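O registro do que a garra viu vale mais do que a curva de sucesso

Trabalho há vários anos com software de manipulação, a maior parte do tempo na camada que fica entre a percepção e o controle. É a camada que recebe a culpa dos dois lados. Quando o braço pega a peça errada, dizem que o planejador não leu direito a máscara. Quando pega a peça certa e a deixa cair, dizem que a máscara estava deslocada. Escrevo este texto para defender uma posição que tenho repetido em reuniões e que costuma ser recebida com paciência e pouco efeito: a maioria das equipes que trabalham com tecido, roupa e materiais moles gasta tempo demais com o modelo e tempo de menos com as ferramentas que mostram o que o modelo recebeu.

Começo pelo caso que conheço melhor. Na Casari, mantemos um sistema que pega peças de pano de uma mesa e as entrega a uma etapa de dobra. O planejador se chama Vorix e é código nosso, em C++ com uma camada fina em Python. A percepção roda separada, num processo que chamamos de Sakeo, e publica um conjunto de pontos de preensão candidatos com uma nota para cada um. O controle fecha a garra, levanta e decide, pela corrente do motor e pela imagem do punho, se há pano preso.

No papel, a divisão é limpa. Na prática, a última decisão é a que dá mais trabalho, e foi a que menos gente quis assumir durante muito tempo. Detectar uma caixa na garra é fácil: os dedos param antes do fim do curso e a corrente sobe. Com pano fino isso não acontece. Os dedos fecham quase até o fim com ou sem tecido entre eles, e a diferença de corrente fica dentro do ruído. Sobra a câmera do punho, que está perto demais de tudo e se move junto com aquilo que deveria observar.

Durante meses tratamos essa imagem como entrada de uma rede e mais nada. A rede devolvia um número entre zero e um, o número ia para o log, a imagem era descartada. Guardávamos a pose, as correntes, os tempos, a nota do candidato escolhido. A imagem ocupava espaço e alguém tinha decidido, com bons argumentos de custo de disco, que não valia a pena.

Quem mudou isso foi Divya Arumugam, que entrou na equipe para cuidar de integração e pediu, na primeira semana, para ver as falhas. Mostramos as tabelas. Ela perguntou onde estavam as imagens. Não havia. Ela escreveu um gravador circular que guarda os últimos 5 segundos da câmera do punho e só persiste o trecho quando o controle muda de estado. É um programa pequeno, sem nada de novo do ponto de vista técnico, e foi a contribuição mais útil que recebemos naquele ano.

O que apareceu nas imagens foi constrangedor. Uma parte das preensões marcadas como sucesso tinha a garra encostada no pano e apertando uma dobra que pertencia a outra camada. Em outras, o sistema declarava falha com o tecido visivelmente entre os dedos. O limiar que usávamos tinha sido ajustado sobre um conjunto de 200 amostras colhidas com uma única toalha, numa única altura, com a iluminação do laboratório antigo. A rede fazia o que lhe tínhamos ensinado.

Depois disso adotamos o hábito de abrir os quadros brutos antes de qualquer discussão sobre métrica. Um deles vai reproduzido a seguir, sem correção. 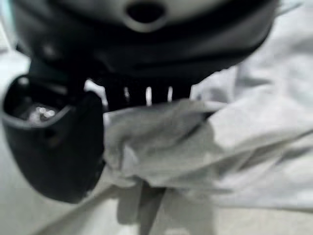
Quadro bruto da câmera do punho, com o tecido cinza-claro amontoado sob os dentes da garra.

Quem nunca trabalhou com esse tipo de câmera costuma estranhar a qualidade. A garra ocupa a metade de cima e está fora de foco, há borrão de movimento e as bordas finas se perdem. O contraste forte está entre o preto da garra e o quase branco do pano e da superfície, e um detector de bordas ingênuo vai gastar toda a sua confiança ali, numa fronteira que nada diz sobre a preensão. A informação que interessa está nas sombras suaves da parte amontoada, onde a diferença de tom é mínima.

Olhando só para esse quadro, eu diria que o pano parece estar sendo pinçado ou levantado. Não diria mais do que isso. E aqui está o centro do meu argumento: se uma pessoa experiente, olhando a imagem com calma, só consegue chegar a um «parece», o software não deveria transformar a mesma imagem num booleano e seguir em frente. Foi exatamente o que o nosso fazia. Havia uma comparação com um limiar e, depois dela, toda a incerteza desaparecia do sistema. O planejador recebia verdadeiro ou falso e não tinha como saber se a nota tinha sido 0,51 ou 0,99.

A correção óbvia é propagar a nota. Nós a fizemos, e foi mais cara do que parecia, porque a interface entre os processos tinha sido desenhada em torno do booleano. Três módulos liam aquele campo e cada um tinha opinião própria sobre o que fazer quando ele era falso. Um repetia a preensão no mesmo ponto. Outro pedia novo candidato. O terceiro abortava o ciclo e chamava o operador. Com a nota disponível, ficou claro que faltava uma quarta resposta: esperar e olhar de novo. Subir um pouco, parar o braço, deixar o tecido assentar e colher outra imagem. Isso custa tempo de ciclo, e o tempo de ciclo é o número que aparece no relatório. A confusão entre uma dobra e outra não aparece em relatório nenhum até que a etapa seguinte receba duas peças no lugar de uma.

Hywel Bowen, que cuida do planejamento, foi contra no início. O argumento dele merece ser exposto direito, porque é o argumento mais comum e não é ruim. Ele dizia que um planejador precisa de estados discretos, que introduzir uma quarta transição multiplicaria os caminhos a testar e que a nota da rede não era calibrada, de modo que tratá-la como probabilidade seria trocar um erro explícito por um erro disfarçado. Sobre a calibração ele tinha razão. Uma nota de 0,7 na nossa rede não significava coisa alguma em termos de frequência. Tivemos de calibrá-la com dados separados, e a primeira calibração deixou de valer quando trocamos as pontas dos dedos.

Sobre os caminhos de teste, discordo até hoje. Os caminhos já existiam. Quando o sistema recebia um falso negativo e tentava pegar de novo um pano que já estava preso, percorria uma sequência que nenhum teste cobria, porque o teste partia do pressuposto de que falso queria dizer garra vazia. A complexidade estava lá, só que sem nome no código. Dar a ela um estado próprio permitiu escrever o teste.

Há uma objeção mais séria ao que defendo, e vem de quem trabalha com políticas aprendidas de ponta a ponta. Segundo essa visão, a fronteira entre percepção, decisão e controle é o próprio problema, e todo o esforço de registrar, calibrar e propagar notas é remendo numa arquitetura que vai desaparecer. Treina-se uma política com demonstrações suficientes e ela aprende sozinha quando insistir e quando recuar. Usamos uma política desse tipo no projeto Hayat, para a tarefa de alisar o pano sobre a mesa, e ela é melhor do que qualquer coisa que eu saberia escrever à mão. Não tenho saudade do código que ela substituiu.

Mas a política de ponta a ponta aumenta a necessidade das ferramentas de que estou falando. No sistema modular, quando algo falha, posso ao menos perguntar a cada módulo o que ele publicou. Na política aprendida existe a entrada, existe a saída, e entre as duas existe muito pouco que se possa ler. Se a entrada não foi guardada, não resta nada. No Hayat passamos uma tarde inteira discutindo se uma regressão vinha dos pesos novos ou dos dados. A resposta estava no carimbo de tempo: a imagem do punho chegava atrasada em relação às juntas, e a política agia sobre um pano que já tinha mudado de forma. Descobrimos alinhando os dois fluxos numa tela, quadro a quadro, com o visualizador que Divya tinha escrito para outra finalidade.

Esse visualizador não aparece em nenhuma apresentação nossa. Ele mostra o vídeo do punho, a corrente dos dedos e o estado do planejador numa mesma linha do tempo, e permite avançar com as setas do teclado. Falta documentação, a fonte é pequena demais e ele trava com arquivos grandes. Mesmo assim é o primeiro programa que abro pela manhã. Já pedi mais de uma vez que alguém tivesse horas reservadas para mantê-lo e a resposta é sempre que isso fica para depois da próxima entrega.

Acho que o problema é de incentivo. Um modelo novo rende um gráfico, e o gráfico rende uma conversa com quem decide o orçamento. Um gravador de imagens rende discos cheios e uma lista de defeitos que antes ninguém conhecia. Na primeira avaliação depois que revisamos os rótulos à mão, nossa taxa de sucesso caiu. O sistema era o mesmo, e a queda veio inteira de preensões que antes contávamos como boas. Tivemos de explicar isso em fevereiro a pessoas que tinham visto o número anterior num slide, e a explicação não foi bem recebida.

O custo também existe e não quero escondê-lo. Hoje guardamos os trechos brutos por 48 horas e depois mantemos apenas os que alguém marcou ou os que caíram na faixa intermediária de nota. A faixa foi escolhida por tentativa e precisa ser revista a cada mudança de câmera ou de dedo. Marcar os trechos toma tempo de engenheiro, e é um trabalho monótono, que exige atenção e que não convém entregar a quem não conhece o robô. Quando a semana aperta, é a primeira coisa que deixamos de fazer. Eu também deixo.

Se tivesse de recomendar uma ordem a uma equipe que está começando com materiais deformáveis, seria esta. Primeiro o gravador, com os relógios sincronizados e conferidos. Depois o visualizador, por mais feio que seja. Depois uma interface que carregue a incerteza até quem toma a decisão, mesmo que no começo ninguém a use. O modelo viria em seguida, e pode ser um modelo modesto. O nosso primeiro classificador de preensão era pequeno e ruim, e continuaria em uso se tivéssemos sabido desde cedo em que casos ele errava.

Hywel leu um rascunho deste texto e continua achando que exagero no peso dado à quarta transição. Ele prefere melhorar a calibração e voltar a dois estados quando ela for boa o bastante. Combinamos de rodar as duas versões na mesma mesa, com os mesmos panos, e de olhar os quadros juntos antes de calcular qualquer média.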